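Waiting for the second arm

November 2, 2022

I spent most of this week on one small piece of our folding software, and I want to write it down before I forget the reasons.

Our planner, Trikley, gives each arm its own path. Until June this was enough. Then Rodrigo Guerreiro started to test longer folds, and one arm began to move while the other was still closing on the cloth. In 31 runs, this happened 13 times. I first blamed the network, and I was wrong. The two paths had the same clock, but each controller started to count when its own gripper reported "ready".

Now there is a barrier before every shared move. Both arms must report, and then one start time is sent to both. It costs 82 milliseconds, which I can accept.

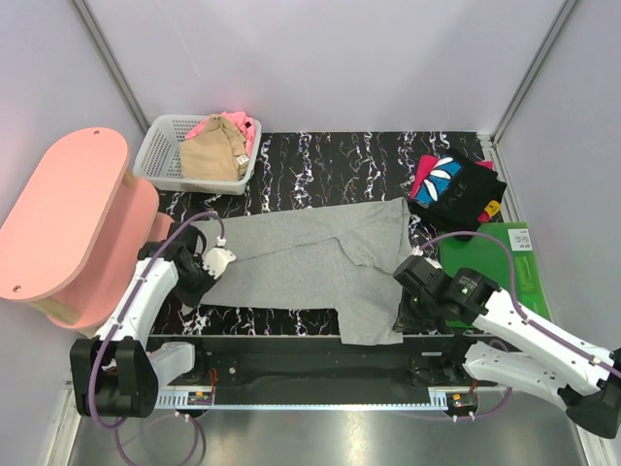
Matilde Esteves asked me why I don't put the barrier inside the controller. I tried it, and the logs became very hard to read. For now it stays in the planner, and the next thing I must fix is the timeout, because 2 seconds is too long when a gripper does not answer.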